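Teaching two arms to do the washing-up rack

4 min read 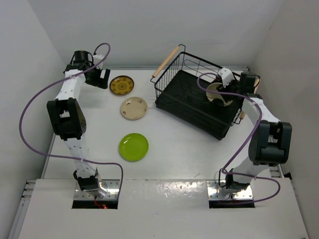 Bowl going in on the right, three plates still waiting on the left.

I have wanted to write about this for months and kept putting it off, mainly because every evening I could have spent typing I spent driving the arms instead. It is that much fun! If you had told me in January that I would be looking forward to putting crockery in a rack I'd have laughed, and yet there I am most nights after tea, loading the same dishes over and over (while my own sit in the sink at home).

So, the job. There's a black wire rack with a ribbed tray in the bottom and wooden handles, and there are some plates and a cream bowl. Everything starts on the table and should finish in the rack. I steer the arms by hand, the computer writes down what the arms did and what the cameras saw, and once there are enough good runs we train on them and see what the arms make of it on their own. One run is one try at the whole job, start to finish.

The way I steer is with a pair of smaller arms clamped to a desk, one for each hand. Bend the small elbow and the big elbow bends. Squeeze the trigger and the fingers close. Siebe Boersma built the pair I use and they are lovely things, a bit loose in the left wrist but you stop noticing. The first time I moved them and saw the big ones go along with me I made a noise that I'm told could be heard in the corridor.

It took me a good while to get any use out of them, mind. You think your hands know how to pick up a plate. They do, but they know it with ten fingers and a sense of touch, and now you have two stiff fingers on each side and no feeling at all. A plate lying flat on a smooth table is a horrid thing to grab. My early runs were mostly me chasing a plate towards the back wall, very slowly, muttering.

What finally worked for the plates was coming in low at the rim with one finger just under the lip and the other above, closing gently, then tipping before lifting. Once the plate is standing up on its edge the rest is easy. I had been lifting first and tipping afterwards, in mid-air, and the plate would swing like a pub sign. Jasper Declercq watched me do that for most of an evening before he said "tip it on the table", and I could have hugged him.

The bowl is a different animal and I like it best of everything. You take it by the side and turn it over onto its side on the way to the rack, so that it goes in leaning and not sitting flat like a pudding basin. There's a moment when it is hanging over the tray and you have to decide whether you're happy with the angle. I always want to fiddle. The rule I've given myself is one correction and then down it goes, because fiddling gets recorded too, and the arms will learn to fiddle. We had a whole batch from me where the trained version would hold the bowl over the rack and wobble it from side to side, thinking. It was exactly like watching myself on a home video. Deeply embarrassing, quite wonderful.

That is the thing I find so exciting about teaching this way. The arms pick up your manners! Bram Nijs is left-handed, and after we trained on his runs the left arm got noticeably keener. Godelieve Wouters parks the idle arm well out of the way before she touches anything with the other, and the version trained on her runs does the same little tidy step back. Nobody wrote a line of code for that.

We have settled on using one arm at a time for most of the job. The right arm does the bowl since the rack stands over on that side, and the left can reach the plates. For a plate that has to get across the table I've tried passing from left to right in mid-air, and it can be done, but I dropped more than I passed. Putting the plate down in the middle and picking it up again with the other arm takes longer and works far better. I'm sure there is somebody with steadier hands who could manage the pass. I would like to meet them and buy them a drink.

Some numbers, as people have asked. I can do up to 20 runs in an evening before I get sloppy, and after that I stop, because tired runs are worse than no runs. We had 60 when we did the first training and it was a shambles: the arms would set off nicely towards a plate and close on thin air beside it. At 200 it was a different story. I sat on my hands and watched it load the bowl and two plates by itself, and then knock the last plate askew, and I was so proud I took the afternoon off.

What changed between those two, apart from there being more, is that I started moving things about. For the first lot I'd put the plates back in nearly the same places each time, out of habit, as you would lay a table. So that was all the arms knew. Now I shuffle them between runs, swap the order of the colours, push one nearer the back, and leave the rack a little crooked now and then. Lotte Nijs suggested shutting my eyes when I put them down. It works very well, though you want to do it with plates you don't mind about.

Mistakes are worth keeping too, up to a point. If I miss a rim and go back for it calmly, that run stays in, as the arms need to see what going back looks like. If I miss and then flail, it goes in the bin. I throw away perhaps more than I should.

Next I want to try cups. I have been told that handles are misery. I have already bought 8 of them from the charity shop, none matching, and I can't wait to start.

Last updated: 1 Jul 2018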